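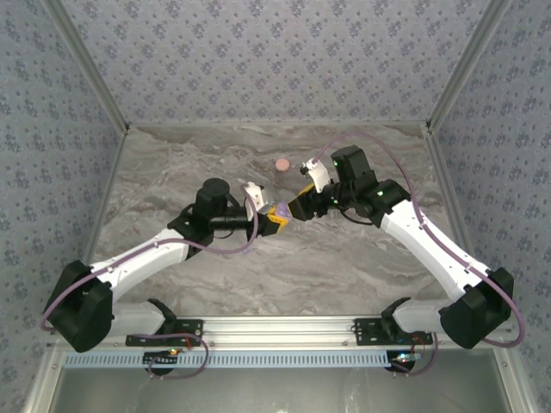 Vekska 2 is out, and I've been itching to write this page for months!

If you're new, Vekska is the software I make for running two arms as one machine. You give it a pair of small arms and a description of where they're bolted down, and it plans for both of them together, grippers and wrists and all. Most planners I tried treated the second arm as a moving obstacle. That's fine until you want both grippers on the same small block, and then everything locks up or somebody's wrist motor goes where it shouldn't.

The big change is the shared grasp planner. You mark an object as "held by both" and Vekska keeps the distance between the fingertips constant while the object moves, so you can carry it, tilt it or pass it over without writing a single joint angle. Passing is my favorite part. One arm eases off only when the other has reported a steady grip for the number of cycles you set (the default is 2, and I'd start there).

Cables! I got so many emails about cables. You can now draw a keep-out shape around the loop of cable on each arm, and it follows the links as they move. It's a rough fat tube and I won't pretend it's a proper cable simulation, but it has saved me a lot of unplugged wrists.

Other things in this release:

Mirrored setups. Teach a move on the left arm, flip it to the right. Works for arms mounted on the same rail, facing the same way.
Faster replanning. My handover test set has 2104 moves in it, and 859 of them used to need a second try. I'm still chewing through the leftovers.
Table masks. Busy tabletops (marble patterns, wood grain) confuse the object finder a lot less now. Shiny ones are still a pain.
Logs you can read. Plain text, one line per decision, both arms on one clock.

Vilém Lukáč wrote the whole new gripper driver layer, so if your fingers close more gently than they used to, thank him.

You'll need a Linux machine and two arms that accept position commands. There are ready-made profiles for the Makonport and Anness arms. Van Rooij support is half done and I'm aiming for January. Anything else, you can write your own profile in an evening, the template is in the docs folder.

A license is 800 euros per arm pair, updates included, and students get it free if they write to me from a school address. Version 1 projects open fine, but save a copy first, the calibration file gets rewritten.

Page updated Tuesday, December 5, 2023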